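Simulation and Robot Learning Help > Imitation learning > Wrist cameras

Does a wrist view with nothing in it hurt a policy trained in simulation?

Asked May 9, 2023 by holtcombe_lab

Hello all, and apologies in advance for the length. I'm working on a two-armed tabletop setup, entirely in simulation for now, and my question is about the wrist cameras and a result I can't make sense of.

The task is a kitchen counter one. An arm reaches in among some clutter, picks one item and sets it down elsewhere. We train by behavior cloning on 100 demonstrations, driven by hand through a headset, with one overhead camera and one camera on each wrist. Each setting of the experiment gets 50 test rollouts with the objects shuffled. I followed the recipe from our group's older project (we call it Indell, it's just a training script and a pile of config files) and changed as little as I could.

What bothers me is how much of the wrist footage has no counter in it whatsoever. The arms start from a raised, turned-out pose, and for a good part of each demonstration a wrist camera gives the policy this and not much more: 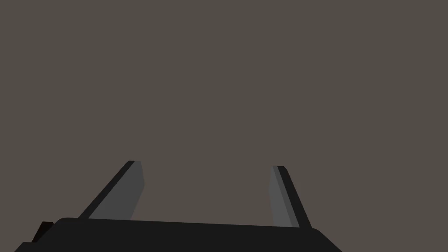
I had assumed the network would learn to shrug these off and lean on the overhead view until the wrist had something to offer. So I tried the obvious comparison. Same demonstrations, same seeds, and in one version I blanked the wrist inputs altogether until the hand came within reach of the counter. The blanked version did better! It got 4 more successes out of the 50, and the arm hesitated less at the beginning, going by my own watching of the replays.

Now I don't know what to believe. Is a plain background harmful in some way? Should I be dressing up the walls with texture? Or is 4 out of 50 simply too small to be worth a question, in which case please tell me kindly and I'll go back to my desk.

One more thing that may matter. The room isn't bare all over. There is wall decor in it, left over from the environment we inherited, and at certain arm angles it takes up a large share of the left wrist view.
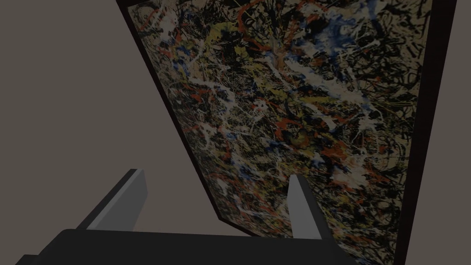
Left wrist camera, gripper open, with the splatter painting behind it.

My labmate thinks the painting is a gift, as it tells the network which way the hand is pointing. I lean the other way, since we'd like to run this someday in rooms with other things on the walls, or nothing. I'd be grateful to hear from anyone who has been through this with wrist views, in simulation or out of it.

3 answers

Answer by halliday_arms (accepted)

What a nice clear write-up, and no need to go back to your desk! I spent most of last December on a cousin of this problem, so let me pour out what I have, and forgive me if some of it is old news to you.

First the dull part. A gap of 4 in 50 rollouts, on one pair of training runs, is well inside what I'd expect from luck. We had two runs of the very same config, different seeds only, that sat further apart than that. I'd train several seeds of each version before changing anything in the room. I know it's slow. We ended up with 1227 rollouts in our final table and I still wouldn't swear to the smallest differences in it.

That said, I do think there could be something real underneath. When the wrist shows only the fingers and a flat color, a great many different arm poses produce nearly the same picture, and the actions your demonstrator took in those moments are all over the place. Cloning will average them, and an average of "go left" and "wait a bit" looks a lot like the hesitation you saw. It's the missing pose information that worries me, much more than the color of the wall. Are you feeding in joint positions? You don't mention it. If you aren't, start there.

On the painting I'm with you. Your labmate is right that it carries direction, and that's the trouble with it - a network will happily use a landmark that never moves. There's a cheap way to find out. Keep the trained policy exactly as it is, swap the painting's texture for plain gray at test time and run the same shuffles. Then shift it sideways and run them once more. If the success rate holds, leave it hanging and think about something else. If it drops, randomize the walls in training: texture, position, present or absent.

Where the wrist camera earns its keep is the last stretch, once the hand is in among the objects. The roll of the wrist matters a great deal there too, because the counter can come through as a slanted band and things that stand upright in the room look stacked along a diagonal.

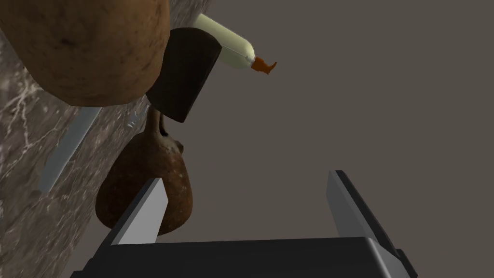

In our tests the overhead view was fairly hopeless at this range, with the arm covering half of what we wanted to see, and it was the wrist that told one neighbor from the next and showed which one sat in front. So please don't read your result as "wrist cameras are bad". Try splitting your failures into two piles, those that happen before the hand reaches the counter and those that happen after. I'd guess blanking helps the first pile a little and does nothing to the second, and it would be lovely to be proved wrong with a proper table.

Last suggestion, then I'll stop. If blanking turns out to help across seeds, don't keep the hard switch. Drop the wrist input at random during training, over the whole demonstration, and let the network find its own balance. Ours was jumpy right at the moment the picture came on, and random dropping smoothed that out nicely.

Answer by ristirska

just use a bigger encoder. we had the same thing and it went away

Comment from halliday_arms: Did you change anything else at the same time? Asking because we tried a bigger one on 100 demos and it overfit badly.

Comment from ristirska: yes we also had more data. so maybe it was the data

Answer by countertop_sim

I'd add one small thing to the long answer. Check your start poses before you check your walls. If all the demonstrations begin from the same raised pose, then the opening stretch of every one is close to identical, and you're spending training steps on frames with very little to teach. We trimmed the idle bit at the start of each demonstration, the part where the person is getting settled in the headset, and the dithering went away without touching the cameras. It took an afternoon.

I also wouldn't paint textures on everything yet. Change one thing per run or you'll be back in a month with a longer question.

Comment from holtcombe_lab: Thank you both, this is so helpful. Joint positions are going in, but I looked last night and they aren't normalized, which I'm a bit embarrassed about. Fixing that first, then trimming the starts, then more seeds, and the gray painting test after that. I'll post the two piles when I have them.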